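# Teaching the arm to tidy up network kit

I've been running the Thursday robotics club for a while now, and the task people ask me about most is the one we call Furkar. You give the arm a messy worktop full of networking bits, and it has to pick the router up by the body, leave the leads alone and put it down in a tray. It sounds dull. It's the most fun we've had since October!

This page is how we set it up, in the order I'd do it if I was starting again.

## What you need

- an arm with a two-finger gripper (any small one will do)
- a little camera fixed at the wrist
- a router or switch you don't mind scratching
- a pile of spare leads, the more tangled the better
- a tray with a soft lining
- a laptop with our recording script, Prolley, on it

Ask around for old kit before you buy any. We put a note up at school and had a full crate by the weekend. Power bricks, Ethernet leads, tiny travel routers, keyboards, all of it is useful. Don't plug any of it into the wall. Nothing needs to be live for this.

## Step 1: Make a proper mess

Put the router down flat, roughly in the middle of the arm's reach, with at least one network lead in it. Then spread the rest about. I used to lay everything out neatly with gaps, and the arm got brilliant at neat worktops and hopeless at anything else. So now whoever's youngest gets to do the mess (they take it very seriously).

Shuffle it between runs. Turn the router round, swap a lead, drop a plug near a corner.

## Step 2: Set the height

Drive the arm by hand until the fingers hang just above the router, one either side. Write that height down. Ours is 112 mm from the base plate, but yours will be different, so please don't copy it and then email me about the crunching noise.

Set the slow speed for anything below that line. Wilson Cusi, who was in our very first group and now helps out on Thursdays, had the good idea of sticking a strip of tape up the side of the arm so you can see where slow begins. Much better than squinting at the screen.

## Step 3: Choose where to grip

Aim for two plain edges with no sockets in them. If a finger has to go near a port, come in from the other end of the box, or turn the whole wrist and have another look. Pulling a lead out by its connector counts as a fail in our scoring, even if the router ends up in the tray.

Shiny white tops are a pain, by the way. The gripper's own shadow falls right across them and our first model thought the dark patch was a hole. More practice runs in different light sorted most of it – we leave the blinds half open now and let the sun do what it likes.

## Step 4: Record your runs

Twelve minutes per person, then swap. Any longer and people get sloppy with the controls. Start each recording before the arm moves and stop it once the fingers are clear of the tray.

Keep the bad ones too, but put them in their own folder. I mixed them up once and it took me a whole evening to pull them apart again. We've got 2094 recordings now, and the arm started to be properly useful at about 2000.

## Step 5: Let it try alone

Keep a hand on the stop button, clear everyone's mugs away and let it go. If it freezes over the router, check your height first, then the wrist camera. Ours works loose and droops a bit, and a quarter turn on the screw brings it back.

Next term we want to try it with two routers stacked up, and Wilson is already building a wider pair of fingers for that. I'll add the drawings to this page when they're done. 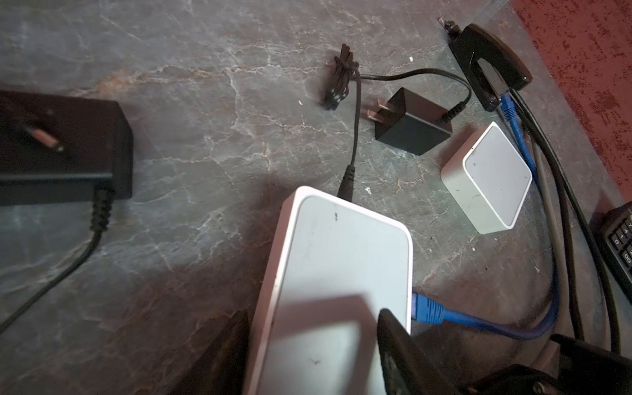
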